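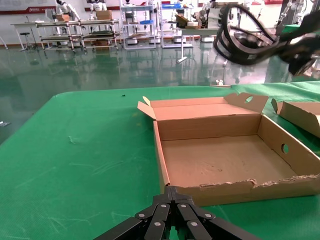
Dale Chan thinks we should write the rule down as "one arm moves over the table, the other one holds," full stop, and argue about exceptions later. I wrote back that I wasn't ready to go that far, he wrote back that I never am, and so I'm putting the whole thing in the notebook where Brock can weigh in too.

10/12/24

Shared-table rules, second pass. The first pass was a page of mine from the Makby job and it was way too long (Brock Fortin read the first half and told me he'd skip to the good part, and there wasn't one). So I'm starting over from what we really do at the table with the boxes.

Speed first. We've been capping the tool speed at 300 mm/s whenever a person is inside the tape, and I want to leave it there. I know the pick script feels slow at that number! I timed the full script this morning at the cap and got 38 seconds, and I can live with 38 seconds. What I can't live with is people bumping the cap up for one run and forgetting to put it back. So the cap goes in the controller config now, under a password, and if you want it changed you ask Dale or me and it gets a line in this book. I did that before lunch.

Holding arm. Dale's version is simple and I like simple, but the handover script needs both arms going at once or it's useless. My proposal: both arms may move together only in scripts that have been signed off for it, and a signed-off script gets a 4 at the front of its name (that's just the bench number, don't read anything into it). Everything else runs one at a time with the other arm holding position. Dale says okay as long as the check lives in the software and doesn't depend on somebody reading a file name. Fair enough. He's going to write it, and I said I'd test it.

Boxes. We keep going around on this one. I say worn cardboard stays in the set. A box with a ragged front edge is what the Carrier people will have on their line, and if our grasp rules only pass with crisp new cartons then we haven't tested much of anything. Brock's worry is fibers getting into the finger joints, and okay, he's right that the linkages collect junk. So: torn boxes are allowed, the fingers get wiped and the pins looked at before each session, and you initial the sheet. If a box goes soft in the bottom, it's done, throw it out. Please don't tape a box back together and put it on the table again without telling anyone, because tape changes the grip and then my log makes no sense (I lost most of an afternoon to that in October and I'm still a little sore).

Flaps! I want these written down too. Every trial starts with the flaps wherever the trial sheet says they are, and you check the sheet before you hit start. I've been guilty of eyeballing it. Run 838 is no good for exactly that reason, I had the back flap folded in and the sheet said up. I struck it from the log with a note. I did not delete it. That's another rule, by the way: bad runs get struck and kept.

Cables. The loop on the upper arm needs slack for the full wrist turn, so before the first run of the day you walk the wrist through both ends by hand-guide and watch the loop the whole way. It takes a minute. Tellton's checklist does this after the software check and I think that's backwards, I'd do the cables first and then bring up the software. Brock has no opinion. Dale has several, see the back page.

Stop button. Whoever starts the script holds the pendant. If you need to put it down, you stop the script. I had a nice long paragraph here about line of sight and Brock crossed it out and wrote "hold the thing," so fine, that's the rule.

Floor. Tape line stays where it is for now. Stools and carts live outside it during runs, and if you roll a cart in to swap boxes, roll it back out before you re-arm.

Still open: whether the Driltell scanner goes up before or after the new rules do. I vote after. Also need to ask Dale what happens if both arms lose comms in the middle of a signed-off script, I think they both hold but I haven't tried it on this controller version. Putting that on the list for the next session, right after the wipe-down sheet, which I still have to print.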